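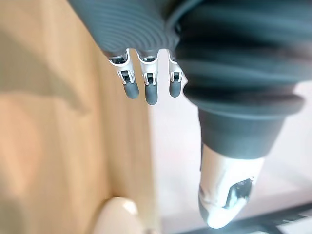
Akisum Communications Office

Akisum Opens Data Collection Program for Dexterous Robot Hands

SKOVARD, August 2023 — Akisum today announced the start of a program to gather examples of everyday hand tasks for use in training a learning system. The work will be carried out at the company's Skovard site in partnership with El-Sayed, which is supplying the workstations, and Zomgate, which will store and check the recordings.

The program uses robotic hands with several fingers and an opposing thumb. Operators guide each hand through a task from start to finish while a small camera mounted near the wrist records the fingers and the work area below them. Each completed attempt is saved as a single example, together with the joint positions of the hand and a short written statement of the task.

In its first phase, the program will cover 16 tasks. They include picking up small rounded items, turning knobs, opening and closing cabinet doors, placing lids on jars, and moving objects from one surface to another. Operators will record 200 examples of each task. The starting position of the objects will be changed between attempts, and lighting will be adjusted at set points during each shift.

"A hand with fingers can approach the same object in many ways, and a learning system needs to see that range," the company said in a statement. "We have asked our operators to work at a natural pace and to keep going when a first grasp is not clean. Those recordings have value and will be kept."

Attempts in which an object is dropped or missed will be marked as such and stored in a separate part of the collection. Akisum plans to use this material to study how a system may recognize that a grasp is failing and begin again.

Seven workstations are in place at Skovard. Each has a work surface, a set of household objects, and a control station for the operator. El-Sayed will service the stations and replace worn parts, including the covers and fingertips of the hands. Operators complete 21 hours of paid training before their recordings are accepted into the collection — a requirement that also applies to staff who have worked with other Akisum equipment.

Zomgate will review the recordings for missing images, timing errors, and incorrect task labels. Examples that do not pass review will be returned to Skovard with a note, and the task will be recorded again where needed. The wrist cameras are aimed at the hand and the work area, and no sound is recorded.

The second phase is planned to begin in September and will add tasks that call for two hands. Akisum will decide on the final task list after the first group of recordings has been reviewed.

Research groups that wish to suggest a task may do so in writing through the Akisum Communications Office. Suggestions should name the objects involved, describe the starting arrangement, and state how a completed attempt can be recognized.

About Akisum

Akisum develops robotic hands and control software for handling work in homes, workshops, and laboratories. The company operates its data collection site in Skovard.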